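How to Fit a Cloth Cover to a Large Worktable

By Darlene Friesen
Updated Jan 9, 2023

A bare tabletop is fine for some jobs and bad for others. Paper slides on it, small parts roll off it, and anything with a finished surface gets scratched. A fitted cloth cover fixes most of that and costs less than a new top. It also comes off when you want the hard surface back.

The method below uses a drawstring, so there are no staples or glue. I have used it on folding tables, an old door on trestles, and the big table in our shared room at Vetosthorpe, which is 90 inches long. A beginner can do it in an afternoon if the cloth has already been washed.

What you need

Cloth, enough to cover the top plus the overhang
Strong cotton cord or flat tape
A cord lock, or you can just tie a bow
Thread to match
Sewing machine
Long ruler or tape measure
Chalk or a washable marker
Safety pin
Thin cotton padding or an old flannel sheet (optional)

Choosing the cloth

Medium-weight cotton or a cotton and polyester blend is the easiest to work with. It should be firm enough that you can't see the table through it. Sheeting is cheap and comes wide, but it wrinkles, and pins tear it after a while. Canvas lasts for years. It is also stiff at the corners and harder to gather under the edge.

Stay away from anything stretchy. It looks good on the first day and then goes baggy in the middle where your arms rest.

Pick one plain color. A print makes it hard to find a dropped needle, and you will get tired of it. Light and middle shades show pencil lines and thread ends well. White shows every coffee ring. Dark colors show lint and make the whole room feel darker in November, which is when I do most of my indoor work.

Many cloths don't come wide enough for a deep table. If you have to join two pieces, run the seam lengthwise and place it toward the back, away from where you write or cut. Press the seam open and stitch down both sides so it lies flat.

Wash it first

Wash and dry the cloth the way you plan to wash the finished cover. Do this before you measure anything. Cotton shrinks, and a cover that shrinks after fitting will ride up at the corners and can't be saved. Iron it while it's slightly damp.

Measuring

Measure the length and width of the top, and then the thickness of the edge. Measure the width at both ends, as older tables are often not square. Use the larger number.

To each side, add the thickness of the edge, plus 4 inches to wrap underneath, plus 2 inches for the casing that holds the cord. Remember that this gets added on both sides, so the total goes on twice to the length and twice to the width. Write it down before you cut. Chi-keung Lai, who shares the room with me, added it once and ended up with a nice cover for a much smaller table.

If the table has a rail or apron underneath, check how far it sits in from the edge. The cloth needs room to wrap under without bunching against the rail. If there is hardly any gap, cut the wrap shorter and use thinner cord.

Cutting

1. Lay the cloth on a clean floor, wrong side up, and smooth it out.

2. Mark the outline with chalk. Use the long ruler for the sides and check that the two diagonals match. If they don't, your corners are off.

3. Cut along the lines. Don't tear the cloth, even if it tears easily, since the edges will ripple.

4. Round off each corner. A dinner plate is a good template. Set it so it touches both edges and trace around it.

Rounded corners matter more than they seem to. Square ones leave a thick wad of cloth under the table that pushes against your knees.
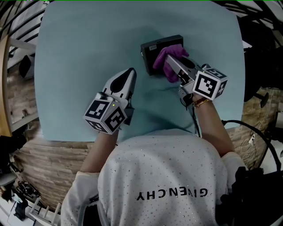

A large tabletop with a light blue-green cloth cover.

Sewing the casing

1. Fold the raw edge in by half an inch and press, all the way around.

2. Fold again so that the rest of the casing allowance is turned in, and press. Pin every few inches. At the corners the cloth will have extra fullness. Ease it in with small tucks, all facing the same way.

3. Start sewing at the middle of one short side. Stitch close to the inner fold. Go slowly at the corners.

4. Stop before you reach the place where you started, leaving a gap wide enough for two fingers. Backstitch at both ends of the gap. Thread the cord through here.

5. Fasten the safety pin to one end of the cord and work it around. Tie the other end to something heavy first, or you'll pull it in after you and have to begin again.

Fitting the cover

Put the padding down first if you are using it. It should be cut to the exact size of the top, with no overhang. One layer of flannel is plenty. Thicker padding feels pleasant but is no good for writing, and light objects tip over on it.

Lay the cover on top and center it. Pull the edges under at the two long sides, then at the ends. Draw the cord up a little, go around the table smoothing with your palms from the center out, and draw it up again. It takes three or four rounds to get it tight. If you do it in one pull, all the gathers end up near the gap.

Tuck the loose end of the cord up inside the casing so it doesn't catch on a chair.

Problems and fixes

The cloth slides when I lean on it. The cord is too loose, or the top is very smooth. Put strips of rubber shelf liner under the padding near the edges.

There are wrinkles in the middle. Mist the cloth lightly with water, smooth it, and let it dry on the table. If they come back, take the cover off and refit it.

The corners stick out. Undo the cord, pull the corner cloth down and inward, and hold it while someone else tightens. Two people make this part much easier.

The cord broke. Use flat tape next time. Round cord wears through where it rubs on the table edge.

Looking after it

Brush off crumbs and thread with a stiff clothes brush. Blot spills right away. Wash the cover when it looks dull, and put it back on while it still has a trace of damp in it, as it will tighten as it dries.

Don't iron on the cover unless the cloth and padding are both cotton and the tabletop can stand heat. Don't cut on it with a rotary cutter either. Put a mat down first.

We keep a spare in a flat box under the table, folded with the cord already threaded. Pui-shan Pan sewed that one from leftover curtain lining, and it has held up better than mine.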